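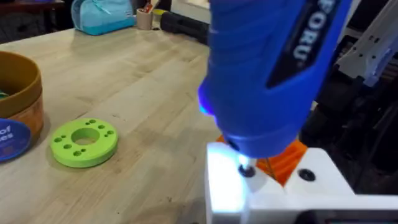
Driver bit in the screw head on the white printed fixture, second screw beside it.

I've been running Turemach on our screwdriving cell since September. It's a planner and a force controller in one package, and you write the task as a short text file.

Setup took me an afternoon. The importer read our arm model fine but put the tool frame at the wrist, so I had to type in the offset to the bit tip by hand. The docs cover this on the last page.

The search routine is the best part. You give it a rough screw position and it moves the bit in a small spiral under light pressure until it drops in. Over 200 runs it missed 11. Most of those were when the perception module picked the wrong edge of a glare patch. The driver's work light washes out white plastic, and there's no exposure setting per step. You set it once for the whole job.

Replanning is slow, 700 ms with the default collision mesh. A simpler mesh helps. The log viewer is good and lets you scrub force and pose together.

4 out of 5. I'd buy it again for fixed parts.

Comments (3)

mkel: Does it work with Nuveo arms?

Ridwan Saragih: Yes, but use the older driver. The new one drops force readings.

tobyw: Same glare trouble with black screws. I printed the fixture in gray and it got better.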